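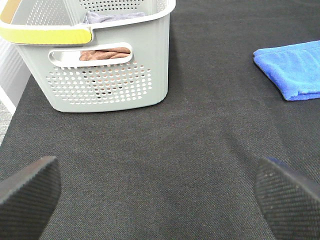
When do the winter opening hours start at the Galum Road launderette?

They start on November 8, 2019 and run until the end of February. The doors will open an hour later than in summer, and the last wash must be in the machine 2 hours before closing.

Service washes are still taken at the counter – ask for Margareta Munteanu. Bags left by noon are ready the next day. Duvets take 3 days and should be labelled with your name and flat number.

The change machine has been repaired and takes notes again. Residents of Manole Court can still collect their discount cards from the office at number 26.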